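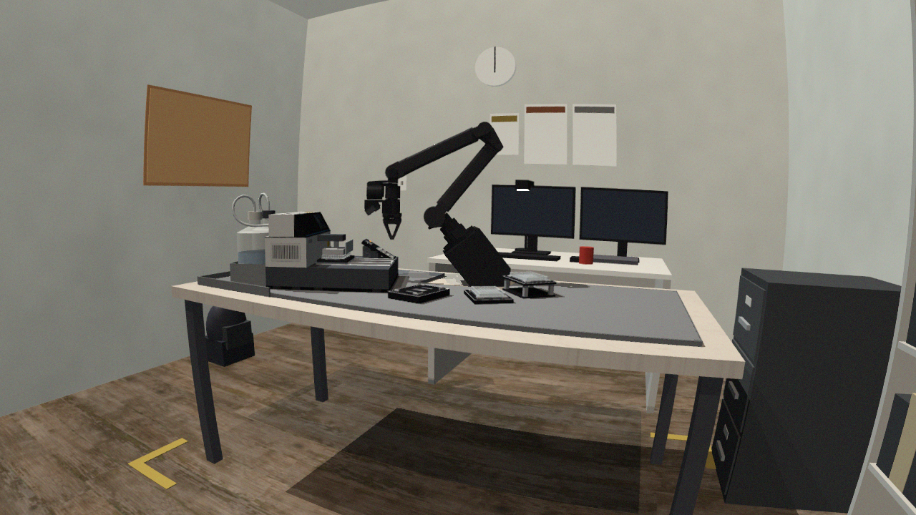
Figure 3. Simulated workcell used for the replay study. The arm is shown with the gripper open above the bench; the laboratory instrument, with its bottle and tubing, is on the left, and the three plate positions are in front of the base.

5.2 Dropped plates during lid handling

The most serious fault we recorded came up in April, in the second block of unattended runs. The block had 300 transfers planned and was stopped at transfer 131, when the arm released a plate before it was fully seated in its carrier. The plate tipped and its contents spilled onto the mat. The controller logged the move as complete and started the next one, closing the gripper on nothing. It kept going for three more moves before Xinyi Liang pressed the stop button.

We first suspected the gripper fingers, which had been changed the week before. Swapping the old pair back in made no difference. The log showed that the release command had been sent on a timer started at the beginning of the descent. When the Pikell scheduler was busy polling the washer, the descent began late but the timer did not, so the fingers opened too high. In most runs the delay was small and the plate dropped into place without harm. Looking back through earlier logs, we found the same early release in 123 transfers that had been marked as good.

To reproduce the fault without risking more samples, we rebuilt the cell in simulation (Figure 3) and replayed the logged commands with the delays added back in. The replay gave early releases on the same transfers, although the simulated plates tipped less often than the real ones. We put this down to our contact model, which treats the carriers as rigid.

Two changes were made. Release now depends on the measured height of the wrist, and the controller checks finger width after every grasp. If the width reads as fully closed, the arm halts and the operator must clear the error by hand. Raed Haddadin also asked that the washer be paused on any halt, since it had continued to run during the April fault. That change went into the Pikell configuration in May 2022 and applies to all runs reported in Section 6.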